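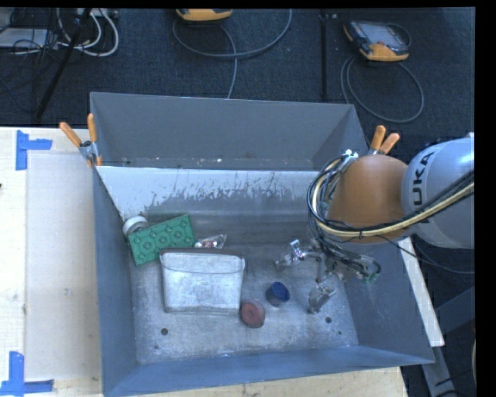 *A Saltmont picking cell with mixed items in the metal bin. Photo: Saltmont*

**Saltmont stops Fulis picking software after gripper fault**

PRULAU, March – Saltmont informs its customers that it has stopped the distribution of version 2 of Fulis, its control software for bin picking robots. During tests at the company's workshop in Prulau, a gripper closed with more force than the operator had set. No person was injured. One plastic container was broken and one gripper finger was bent.

The fault was found on a Sunday, in a long test of 500 picks. In 11 of these picks the software did not read the force limit again after an empty grasp. The gripper then used the value from the factory, which is 40 newtons. This value is too high for thin plastic and small packets, and it is also not acceptable when a person has a hand near the bin.

"We should have found this before we sent the version to customers," said Patricio Campos, head of product safety at Saltmont. "The emergency stop worked correctly in all the tests, but a customer must be able to trust the limit that he writes on the screen. We are sorry for the extra work."

Customers who already installed version 2 are asked to return to the previous version and to start the robot again with the power switch. Until this is done, the cell should run only in slow mode, and no one should reach into the bin while the arm has power. Cells with the older Ccori controller do not have this fault and can continue in normal operation.

Saltmont is preparing a corrected version. It will be sent after the full test has been repeated with hard and soft objects. Customers with a damaged gripper can ask for new fingers without cost through their usual service contact.

**Press contact:** Saltmont, Product Safety Office, Prulau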